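Can a two-arm robot handle the office coffee machine yet?

Posted in Automation > Small Workplaces

Our break room serves 22 people and uses a capsule machine. The chores are simple for a person: place a cup, load a capsule, pull the lever, empty and rinse the drip tray. Management has asked whether a bench-mounted pair of arms could take over by next April. I have read the vendor material from Berkach and Flivden, and neither states a success rate for the full sequence.

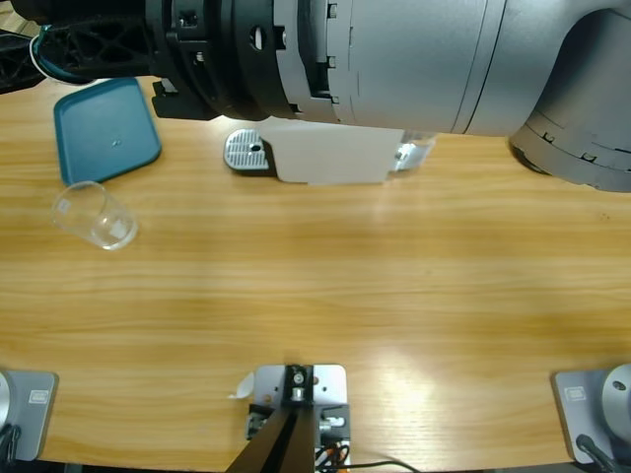 My main concern is the handling of light, clear items. A ceramic mug tolerates a poor grasp. A thin plastic cup deforms or tips, and depth sensors read transparent walls badly. Has anyone run this sort of job unattended for a full shift?

Marlina Liem

Unattended, no. Supervised, yes, with limits. We logged 231 attempts at a capsule coffee routine, and 54 needed a person to step in. By step, from easiest to hardest:

1. Placing the cup. Reliable if the cup starts upright in a known spot. Picking up one that lies on its side is a separate skill and should be budgeted as such.

2. Refitting the drip tray cover. The fit is tight and the part is flat, so a two-finger gripper has little to hold. Wrist cameras help with the approach but lose the view at contact.
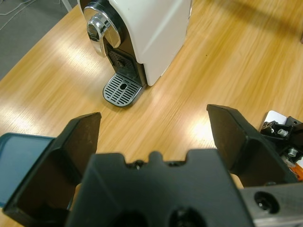

3. The lever. It needs an arc motion under load. Position control alone stalls or shifts the machine – fix the machine to the table first.

4. Small loose parts. Anything crumpled, shiny or soft changes shape in the fingers, and the pose estimate you had before closing is no longer valid.

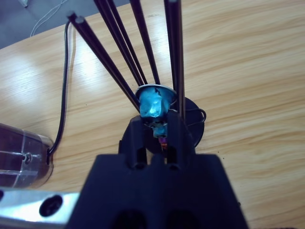 bisstead_user says item 4 matches his experience and asks whether softer fingertips would solve it. His shop tried them on a Chow gripper and gained a better hold, but lost repeatability on release.

Marlina Liem

Same result for us. Soft tips helped with cups and hurt with capsules. We went back to rigid fingers and slowed the closing speed. 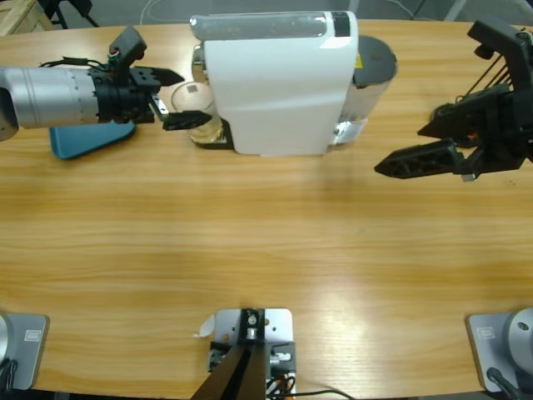
For a break room of 22, I would wait. Cycle time matters as well: our limit was 900 seconds per cup including retries, and some runs hit it. Emptying the used capsules was never automated – a person still does that.

tallow_k

just get a bean to cup machine, it rinses itself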